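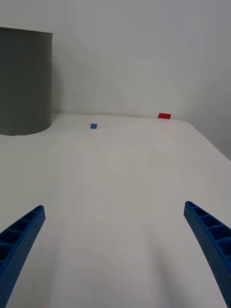 # Darkness walk returns to the Osis path, with a longer route and cold drinks at the finish

8 August 2021

After a summer away, the evening walk that most people here simply call Darkness is coming back to the Osis path later this month, and if the early entries are anything to go by it has been sorely missed. Places opened in July and 164 of them had gone by the end of the first evening, which left the organiser, Siham Qaisi, sitting at her kitchen table with a cup of tea going cold and the telephone ringing every few minutes.

"I had told my family it would be a quiet night," she said. "I thought we might get a handful of the regulars and then a slow trickle. I ended up eating my supper standing up, with a pencil behind my ear, and I was delighted."

For anyone new to the area, the walk sets off at dusk from the green in front of Wysocka House, goes down through the beech wood and follows the river as far as the old weir before turning for home. Torches stay in pockets wherever the path is good enough. The whole pleasure of it (and it really is a pleasure, even for those of us who were nervous of the dark as children) lies in letting your eyes get used to the gloom, and in hearing the owls, the water and the person behind you trying to unwrap a toffee quietly.

The route has grown a little this year. The landowner on the far bank has agreed to open the lower meadow for the evening, so walkers will cross by the footbridge and come back on the other side, where the ground is flatter and the sky a good deal wider. Those who would like something gentler can turn round at the footbridge and be back on the green well ahead of the main party. Both routes will be marked with white tape tied at hand height, and there will be a steward at each gate.

Þórey Þorgeirsson, who is leading the front group, has walked the new stretch several times already in the evenings and is fond of it. She asks people to take care at the second stile, where the step is lower than you expect, and to wear proper shoes even if the weather has been dry for a week.

"Sandals are lovely in the afternoon," she said, "but you will be very sorry about them in the nettles."

The finish will be livelier than it used to be as well. In earlier years there was a flask or two on a trestle and whatever biscuits had survived the afternoon, but cold drinks will now be poured for everyone who comes in, with the cost met by Zanent, the printing firm on the Wysocka road. Juice, squash and fizzy drinks will be served in paper cups, and anybody who brings a mug from home can have it filled as often as they like. 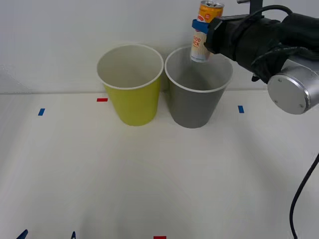
*A tall drink can and two paper cups, one grey and one yellow.*

Bernice Opoku is looking after the drinks, and she has given the matter a great deal of thought. She would like it known that there will be plain water too, that the sugar-free squash is the one in the jug with the saucer on top, and that children should have first go at the ginger biscuits. Hot drinks will not be served on the green this time, though the kitchen door at Wysocka House will be open to anyone who feels chilled and wants to sit down indoors for ten minutes.

Money raised goes to the footbridge, which needs new boards at the northern end and a handrail that does not leave splinters in people's palms. The last walk brought in £311, a sum that paid for the gravel at the bottom of the wood and made an enormous difference to anyone pushing a pram along there in February. Spyros Ivanov, who does the joinery work on the path, hopes to start on the boards in the autumn while the river is still low.

"It's a good bridge," he said. "It just wants a bit of kindness before the winter gets at it." 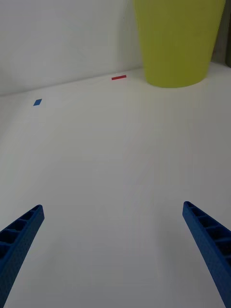 He will be walking too, at the back, with a rucksack of spare batteries and plasters and an old blanket that has been round the route more often than most of us.

Numbers are limited to 200, and that includes babies in slings. Dogs are welcome on short leads as far as the footbridge, but there will be sheep in the lower meadow and the farmer has asked, very politely, that they be left in peace. Dog owners are therefore kindly asked to choose the shorter route.

A talk on moths will be given beforehand by Anneliese Engelhardt, who has recorded 62 kinds along the Osis and speaks about every one of them as though it had been a guest at her house. She plans to hang a lamp and a white sheet beside the garden wall, and she will leave them up until the last walkers are home, so there is no need to rush back. Her talk is free and there is no need to have a place on the walk to hear it.

Parking on the green itself is not possible, sadly, after the ruts of two years ago. The field behind the house will be open, and the lane is best left clear for the neighbours and for the late bus.

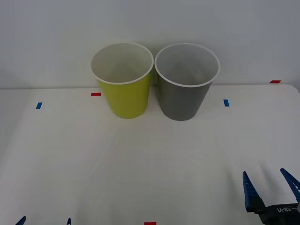 **What happens if it rains on the night?**

Light rain won't stop the walk, so please bring a coat and come along as planned. If there is thunder or the river is over the stepping stones, the whole evening moves to the following week, a notice will go up on the gate at Wysocka House by teatime, and all places will carry over without anyone needing to ring.

The remaining places can be booked at the house on weekday mornings, or by leaving a note in the box beside the front door with your name, a telephone number and the route you would prefer. Siham Qaisi promises that she will ring everybody back, although it may take her a day or two.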